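# Hand-held gripper kit: suitability for thin, crumpled packaging

**Levstead Resource Desk**

Our organisation is considering the Derkach hand-held gripper kit for a programme of household handling tasks. The supplier's leaflet refers to boxes, cups and bottles. The greater part of our work will concern small food packets, which crease easily and offer no firm edge. We should be grateful to hear from any group that has used the kit for such items, and in particular whether the standard fingers are adequate or the optional soft set must be ordered. The price quoted to us is £644 per pair, excluding carriage.

**Flultbridge Handling Group**

We have held two pairs of the kit since April and use them chiefly for sorting and packing mixed goods. The standard blue fingers have been satisfactory on snack packets, provided that the operator takes hold of the body of the packet and closes slowly. Where a packet has a twisted end, we advise against gripping by the twist, as the contents tend to swing and the item is then difficult to place.
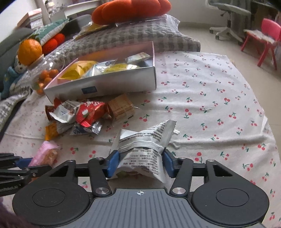 *Snack packet held between the blue fingers, with further packets on the bedsheet and in the open gift box.*

Soft surfaces deserve some thought. On bedding, the fingertips can gather a fold of cloth along with the packet, and our operators are instructed to approach at a shallow angle and to lift a little before moving sideways. On a hard table this precaution is unnecessary, although flat packets are then harder to get under.

We did purchase the soft set, at £339, and have seldom fitted it. It gives a better hold on smooth jars and on round fruit. For wrapped biscuits and similar items we found no advantage, and the tips mark more readily. The pivot screws on the linkage should be checked after every 12 hours of use. One of ours worked loose during the first month and the fingers ceased to meet squarely. The supplier replaced the part without charge, but the correspondence took longer than it should have done.

**Dukent Stores**

Standard fingers are fine. Order spare pads with the kit, as carriage on small orders is high.

**Levstead Resource Desk**

Thank you for both replies. We shall request one pair with standard fingers and a set of spare pads, and shall ask the supplier to confirm in writing the terms on which linkage parts are replaced.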